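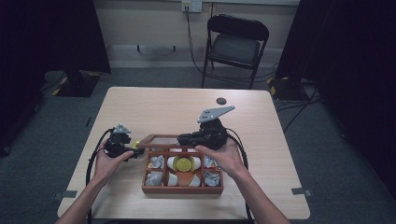 Wirnden bench, June - the gripper width fault

Photos and notes from the lid runs. Putting these up quick so the Stitside people can look before the call. Will tidy later, maybe.

Short version: the left handheld gripper was reporting its fingers shut when they were open. On and off. Recordings looked fine on video and the width numbers were garbage. We lost 18 takes before Faith caught it in the plots. No one hurt, nothing broken except the data.

Same two grippers as always, one in each hand, cable out the back of each. Left one is the suspect. Both run into the Kariuki logger box, firmware untouched since the last set.

The task

Compartment tray, wooden, with the clear lid in the thin wood frame. Person lifts the lid using both grippers. Crumpled stuff goes in the side compartments, the round yellow-green piece sits in the middle one. Nothing fancy. It's a decent test though, the lid needs both hands to agree and if one side closes late it tips.

What went wrong

Width on the left drops to zero for a fraction of a second, comes back, drops again. Always mid-lift. At rest on the table, clean as anything. Tadeusz said straight away it was the cable and I said no it's the encoder, so fine, Tadeusz was right.

The cable loops down along the left edge of the table. Lift the hand and the loop pulls, the pull goes into the connector, and the connector has no strain relief worth the name. Wiggle it by hand and you get the same dropouts on the plot. Erick got it 5 times in a row that way.

Worse part is the logger. It gets no reading and writes a zero. No flag, no warning, just a zero, same as fully closed. So a policy trained on that thinks the gripper slams shut halfway through lifting a lid. That's the bit I'd call a safety matter, becuase the next stop for this data is the big arm at Fellelico and people stand near that thing.

Open-finger check

What we do now before every block. Hold the tool over bare table, fingers wide open, nothing between them, look at the number. Then move the cable around with your free hand for 30 seconds and keep looking at the number. If it moves, stop. The tool's own camera is recording the whole time so there's a still to match against the log. Fingers either side, bare wood in the gap, corner of something brown at top right which doesn't matter for the check.
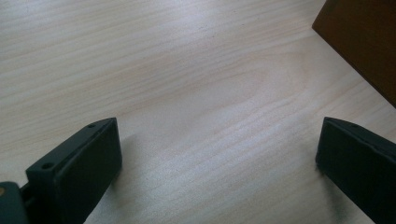 Fixes so far

Left cable swapped for the spare. Velcro strap at the wrist so the pull goes into the strap and not the plug. Rami hates the strap, says it turns his hand. Trying a softer one.

Logger now writes a blank when there's no reading. Trevor did that the same afternoon, 8 lines of code, we should of had it from the start. The recorder also beeps. Loud. Sorry to the people next door.

Old takes are pulled from the shared folder. If you copied the lid set before the note went out, delete it and copy again - don't try to patch the zeros, you can't tell the fake ones from the real ones where the fingers do close on the lid frame.

Still open

Right gripper has the same connector. Hasn't failed yet. Tadeusz wants to swap it anyway, waiting on parts.

Loose cable on the carpet by the right hand curtain. Separate problem but it came up in the same talk - someone catches a foot in that with a gripper in each hand and they can't grab anything. Needs taping down or running along the wall. Erick has the tape.

No idea how many of the earlier sets have this. Faith is going through them, oldest first. Plots go in the same folder as she finishes each one, name ends in _width. If yours shows spikes down to zero in the middle of a lift, tell her which tool and which cable you had.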